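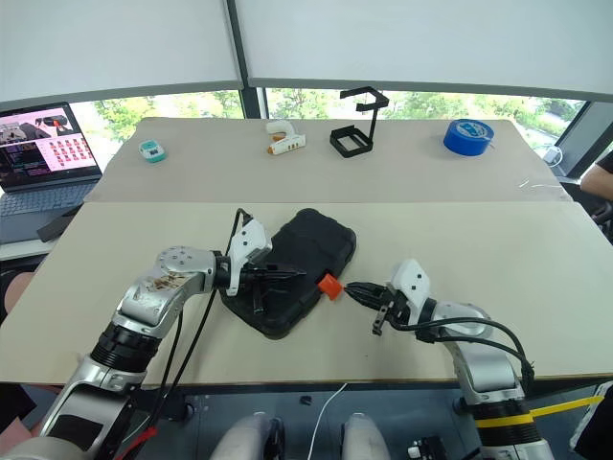

Figure 6.1 Black case with an orange-red tab, on a beige worktable.

Chapter 6
Estimating Time on the Trail

Chapter 5 dealt with reading contour lines. In this chapter you will use them to work out how long a day hike will take. The route used throughout is the Flinmont Ridge Trail, which runs 8 miles one way from the Usanell trailhead to the road at Sriwong Creek and climbs 1,811 feet along the way.

Start with distance. A group with day packs on a maintained trail covers two miles an hour, so the Flinmont route takes four hours before any climbing is counted. Next, add one hour for every 2,000 feet of ascent. For 1,811 feet the addition comes to 55 minutes when rounded up to the nearest five. The walking time is then four hours and 55 minutes.
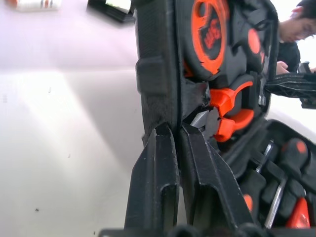
Does the estimate include rest stops?
It covers walking time only. Add ten minutes for each hour on the trail, plus the length of your lunch stop.

Descent is treated separately. Gentle downhill trail needs no correction. On steep or loose ground, add ten minutes for every 300 feet lost. Section 6.3 explains how to pick out these stretches on the map before you leave.

Compare the finished estimate with the hours of daylight. In December, a group leaving Usanell at 11 a.m. will finish in the dark. 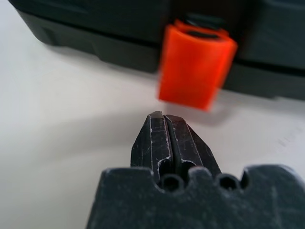
Figure 6.2 Orange-red block resting against a large black case.

Terms to know: ascent, descent, walking time, turnaround time.

6.1 Measuring Distance on a Winding Trail

A straight line drawn between two points on the map is always shorter than the trail that joins them. Lay a piece of string along each bend, mark the ends, and hold it against the scale bar.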